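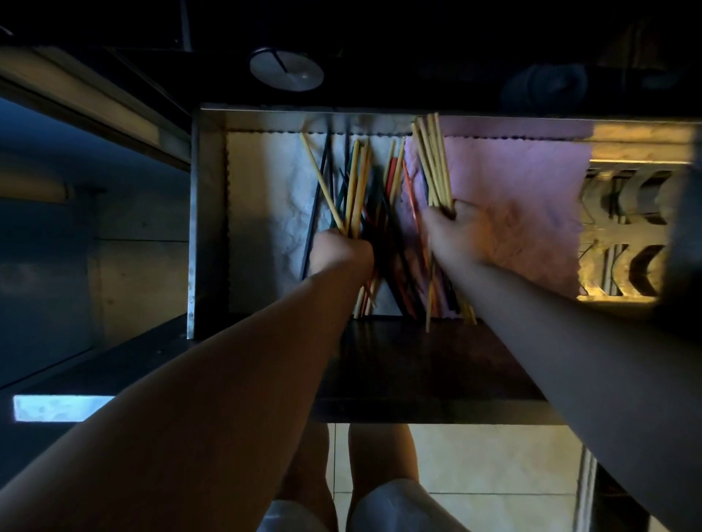 4.1 Task selection

The Plirkamlow arm pair was built on a kitchen counter and in a shared workshop, and the reference task was taken from the same kitchen. A bundle of long, thin sticks in mixed colors has to be gathered and sorted in a compartment under the countertop. Figure 1 shows a two-handed grasp, with one bundle in each fist and a small gap between them. Sticks in the gap lean and cross, so a planner that treats each bundle as a rigid cylinder will collide with them. We model each bundle as a cone with a 27 degree opening angle.

Clearance above the sticks is limited by the counter. The wrist was shortened by 3 cm after the first fit check, and the cable exit was moved to the side of the housing.

4.2 Soft lining

The second subtask concerns the soft material in the drawer. Figure 2 shows the right hand working where a cream towel meets a pink one, below a black glass stovetop, with the left hand near the steel front edge of the drawer. The build follows this division of labor. The left gripper (Gralska type, printed fingers) braces the drawer, and the right gripper (Badel type, silicone pads) pinches the cloth. Pad force is capped in firmware.

Figure 2. Hand positions for the lining subtask.

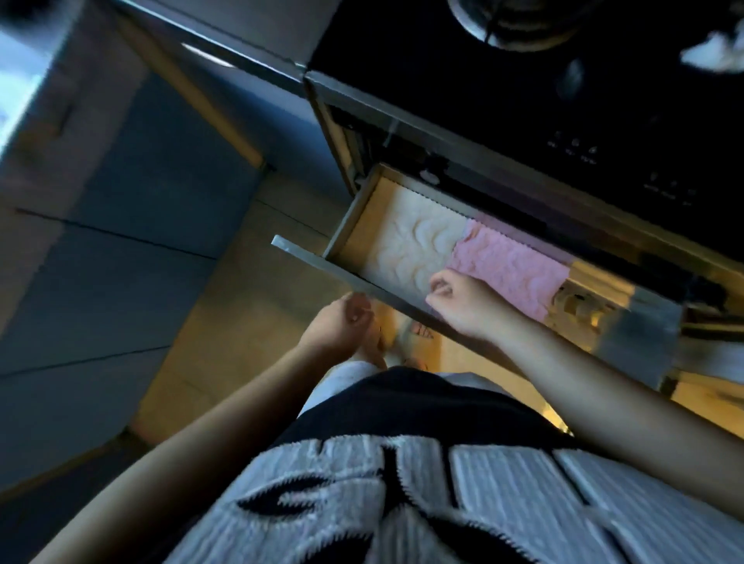 4.3 Demonstrations

Yee-man Yeh recorded 129 demonstrations by hand. Each was resampled to 260 time steps before training the Yu controller. Sorting segments were labeled separately from gathering segments. Stick color was kept as an input, as dark sticks were often lost against the dark counter in early depth tests.

Figure 3. Sorting segment. The left hand grips a small cluster of dark sticks; the right hand presses on the side of the bundle, in front of the pink lining. 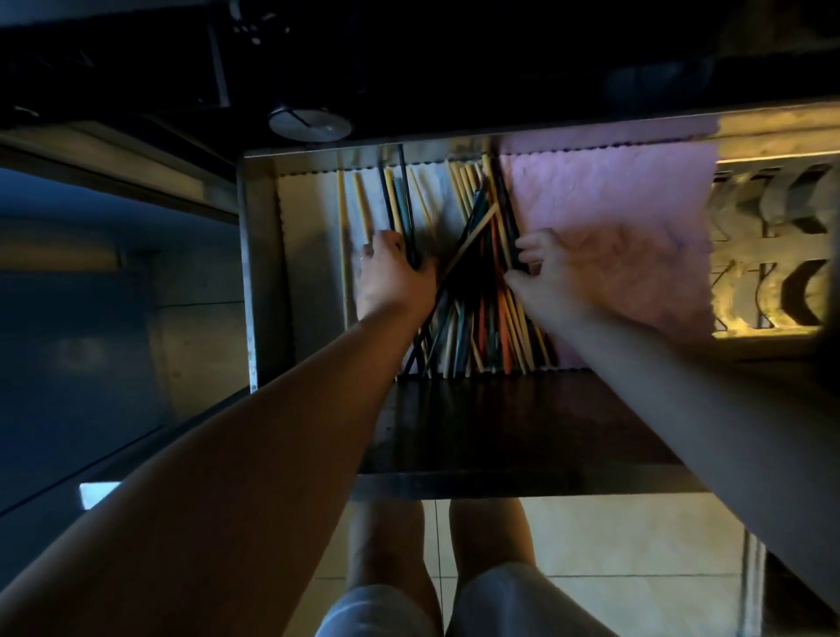
4.4 Limits of the build

The arms are clamped to the counter and cannot follow a drawer that is opened at a different depth. The clamps must be reset and the base pose measured again before each run.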